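Moving the Furniture to Oakley
February 8, 2004

We are finally out of the house on Nendard Street. It took longer than I planned and cost more than I wanted, so I am writing down what I learned before I forget it.

The first quote was from Zernon, and it was $646 for a truck and two men. That did not include packing. The second place wanted $379 but would only do weekdays, and I had already used up my days off. I went with Zernon and asked them to skip the appliances, which took the price down a little. They charge extra for stairs. Ask about that on the phone, as it is not on the sheet they mail you.
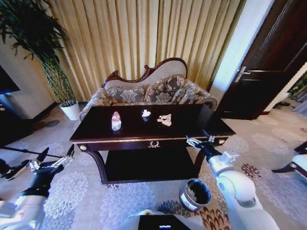
Packing should have started in August, when we first knew we were going. I started two weeks before. Most of the time went to the kitchen and the hall closet. The front room was easy by comparison, mostly big pieces and not many small ones. The dark coffee table with the gold trim was the one I worried about, mainly the round knobs at the corners of the apron. Anything that sticks out like that will catch on a door frame. I bought furniture pads from Flellia at the mall and used two on the table alone, then tied them with string. Do not put tape on a shiny finish. I did that to a bookcase once and took a strip of the shine off with it.

Boxes were the other expense. The liquor store will give you theirs if you go in the morning, and they are the right size for books. A big box full of books is no good to anyone. I used 4 wardrobe boxes for the coats and bedding and would have been fine with fewer.

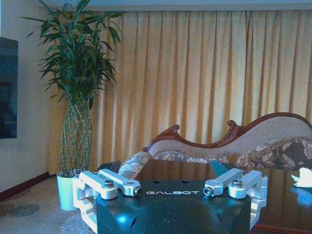 My sister wrote back after my last post that I was crazy to pay movers at all, and that for the same money I could rent a truck for two days and feed the whole family pizza. She has a point about the money. Her last move also took a chunk out of her stairwell wall, and she lost most of her deposit over it. I have a bad shoulder and did not want to be on the low end of a dresser.

The truck was due at eight and came at twenty to ten. Loading took the rest of the morning. Oakley is only a short drive, but the new street is narrow and they had to park at the corner and walk everything down. One lamp got broken. The claim form says they cover up to $200 for each item, and you have to send it in within the month with a receipt. I do not have a receipt for a lamp I bought in college. 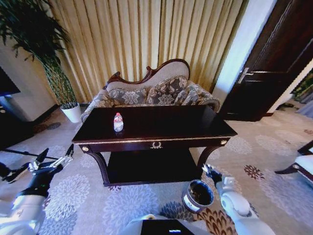
The coffee table and the settee.

Still to do: change the address with the bank, get the second key copied, and find out which day the trash goes out. The phone is supposed to be hooked up this week. Until then I am checking e-mail at work, so if you wrote to me and did not hear back, that is why.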